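Forty-One Years in a Small Church, and What the Marriage Class Taught Them

The couple who lead the marriage class at a small church in Delodton do not want their names used. "Everybody in town will know anyway," the wife said, "but I'd like it to be about the class." They have been married 41 years and have led the class for 20 of them. It meets each September, one evening a week for five weeks, and it is open to engaged couples and to anyone already married who wants to come.

I talked with them for most of a morning.
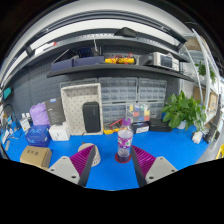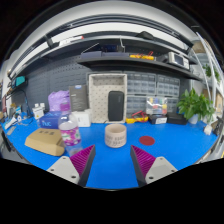

The class began because their pastor at the time had more weddings than he could prepare people for. He asked three couples to help, and two said no. "We said yes before we talked it over with each other," the husband said, "and then we had an argument in the car about it." They had no training. The pastor gave them a folder of worksheets, most of them on budgets, and they used it for two years before writing their own outline. The first evening still starts the same way. Something ordinary goes in the middle of a table, a cup with an open rim or a bottle with a purple cap, and each person writes down who in the house they grew up in would have put it away. The answers are read out loud. "You find out a lot about two families in ten minutes," she said.

The second evening is about prayer. He finds it the hardest one to teach. When they were first married he prayed alone and she prayed alone, and neither one brought it up for years.

"I thought he was the spiritual one," she said. "He'd grown up in church and I hadn't. I figured if I prayed in front of him he would hear how little I knew."

"And I thought she didn't want to," he said.

They started praying together when their second child was in the hospital. It was one sentence each, in a parking lot. They have kept it short ever since. In the class they ask couples to try two minutes a day and to stop when the two minutes are up, even if one person would like to go on. Some couples find this too little. He tells them they can add to it after a month.

I asked whether they teach from one particular passage. She said they use Ruth more than people expect, and Colossians 3 on the last evening, the part about bearing with one another. They leave 1 Corinthians 13 alone, for the most part. "They're going to hear it at the wedding," she said. "I'd like them to have something else for a Tuesday in the winter."

Money takes up the third evening. The old worksheets are gone, and in their place the couple show a page from their own checkbook register from the year he was laid off from the Brosis plant. It has a balance of $31.07 at the bottom. At one time he covered the figure with tape before making copies. A man in the class asked what was under the tape, and after that he left it off.

"I was ashamed of it," he said. "I was an usher. I was passing the plate every Sunday, and we didn't have anything to put in it that month."

She took a job at a fabric store called Sallden and kept it for six years, well after he was working again. He did not like that. He said so in front of me, and she nodded. The way he saw it then, her going on working told people he could not provide. It took a long talk with an older man in the church to bring him around, and a longer one with his wife.

"I liked the job," she said. "I had to say that part out loud. I'd been telling him it was for the money."

The fourth evening is on forgiveness, and they have changed it more than any of the others. For the first several years they taught that a husband and wife should settle everything before going to bed. They have dropped that. She said they were sending tired people into arguments at midnight. What they say now is that it is all right to sleep, provided one of the two says when the talk is going to be picked up again, and that the person who names the time is the one who has to start it.

They have also become more careful about who they are talking to. Some years ago a woman stopped coming after the fourth evening, and they learned later that she was being hurt at home. They had spent an hour telling her to be patient. The wife was quiet for a while after she told me this. The class now opens the fourth evening with a plain statement that forgiveness does not mean staying where you are not safe, and a card with phone numbers goes home with everybody, so no one has to ask for it.

"We should have had that from the start," the husband said. "I don't have a good answer for why we didn't."

I asked how many of the couples were still together. They don't know and have never tried to keep track. Some have moved away. Some have divorced, and a few of those came back to the class with someone new – she said they were among the best students, and did the homework.

The last evening is a meal. Everyone brings a dish, and the leaders bring a poppy seed roll from Mikuš, the bakery where they bought their wedding cake. Each couple reads something they have written to each other during the five weeks. They may read it privately if they would like, and most do. The two of them write one as well, every year, and theirs are kept in a shoebox in the hall closet.

He offered to get one out. She told him no, and he sat back down.

They plan to lead again this September. Their knees are not good and the stairs at the church are steep, so the class will move to the ground floor, in the room next to the nursery.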